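Petit actionnaire : comment faire inscrire un point à l'ordre du jour ou proposer un administrateur ?

Rubrique : Sociétés, actionnaires et assemblées

Question posée par Peter Kubíček

Bonjour,

Je détiens des actions Flema depuis la reprise de Solheim, où j'étais salarié. Avec d'anciens collègues, nous arrivons à presque 4 % du capital. Flema est une SA française non cotée, capital inférieur à 750 000 euros.

Le conseil propose de renouveler tous les mandats d'administrateurs à la prochaine assemblée générale. Nous voudrions présenter un candidat, et faire voter une résolution sur la vente des magasins Bokis, dont on n'a appris l'existence que par la presse locale. J'ai écrit au siège, on m'a répondu que « les candidatures relèvent du conseil ». Est-ce exact ? Et si nous n'avons pas le seuil, est-ce qu'on peut quand même faire quelque chose le jour même ?

Merci d'avance.
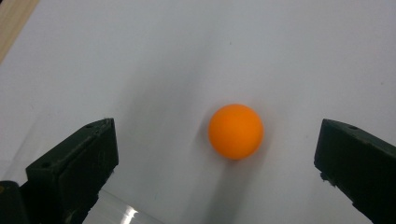 Dernière modification de la page : 19 janvier 2020

Réponse de Frøydis Myklebust (réponse retenue)

Non, ce n'est pas exact. Le conseil arrête l'ordre du jour, mais les actionnaires qui représentent au moins 5 % du capital peuvent demander l'inscription de points ou de projets de résolution (article L. 225-105 du code de commerce). Le seuil baisse par tranches pour les sociétés dont le capital dépasse 750 000 euros, ce qui n'est pas votre cas. Il vous manque donc un peu.

Deux possibilités. Soit vous trouvez un autre actionnaire qui signe la demande avec vous : les participations s'additionnent, il n'y a pas besoin de créer une association. Soit vous intervenez en séance. L'assemblée peut révoquer un administrateur et le remplacer même si ce n'est pas à l'ordre du jour. Pour la vente des magasins, par contre, pas de résolution possible sans inscription préalable.

Envoyez la demande au siège en recommandé avec avis de réception, avec le texte des résolutions et un bref exposé des motifs. Pour un candidat, joignez les renseignements habituels (âge, parcours, fonctions dans d'autres sociétés, actions détenues). Vérifiez les délais dans l'avis de convocation et dans les statuts.

Vous pouvez aussi poser des questions écrites avant l'assemblée, et là il n'y a aucun seuil. Une action suffit. Le conseil est tenu d'y répondre.

Réponse d'un visiteur

On a essayé chez Warero il y a 3 ans. On avait les voix pour déposer, la résolution a été inscrite, et elle a fait 30 % au vote. Le conseil est passé en entier. Le fondateur avait les droits de vote double, regardez ça dans vos statuts avant de dépenser de l'argent en avocat.

Réponse d'un visiteur

Même problème chez moi, je suis la discussion. Est-ce que les pouvoirs en blanc vont toujours au président ?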